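Two-armed robots learn to tidy a desk from fewer demonstrations

FLORKBRIDGE, May 2, 2024 – A research team at Florkbridge has shown that a pair of robot arms can learn everyday desk-tidying jobs from far fewer human demonstrations than its earlier system needed, and the team is giving the whole recipe away.

The method, called Wovo, was trained on 358 demonstrations. The group's previous system needed 994 to reach the same success rate on the same set of tasks, which include filing a book in an upright slot, moving a box out of the way and clearing scrap cardboard off the work surface.

"We kept recording more and more, and the robot kept making the same mistakes," said Dayana Correa, who leads the project. "So we went back and looked at which moments in a demonstration were teaching it something. Most of the useful stuff happens in the couple of seconds before one arm has to wait for the other, and once we saw that we got pretty excited!"

Wovo finds those moments on its own. It compares what the two arms are doing at each step, marks the stretches where one depends on the other, and gives them extra weight in training. Long, uneventful reaches across the table count for less. When the system notices that a kind of hand-off is missing from its data, it asks the operator for that one piece and skips the full task.

Odd shapes were the hardest test. Books and boxes have straight edges a gripper can line up with. Cut cardboard has curves, creases and tabs, and it bends when you pick it up by the wrong corner. The team worked through 12 object types in all, and flattened cardboard was the last one the arms got a handle on. 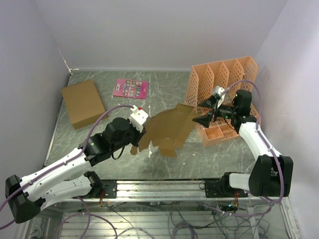
Florkbridge Two-Arm Manipulation Group

Each arm carries its own camera above the gripper, and the desk organizer used in the filing tasks has four upright slots with smaller compartments in front. The perforated panels gave the vision model a lot of trouble in October, when it kept reading the holes as separate objects. A change to the way training images are cropped fixed most of that.

There is still plenty to do. Wovo slows down when objects overlap, and it has been tested on only 2 workstations, both built to the same plan. The group would love to hear from labs with different arms, different tables and messier desks.

The training code, the demonstrations and a setup guide are free to download from the group's project page. Partner workshops Binodwood and Alvarado will run the same tasks on their own equipment and share their results, good or bad, with the team.

Media contact: Dayana Correa, Florkbridge Two-Arm Manipulation Group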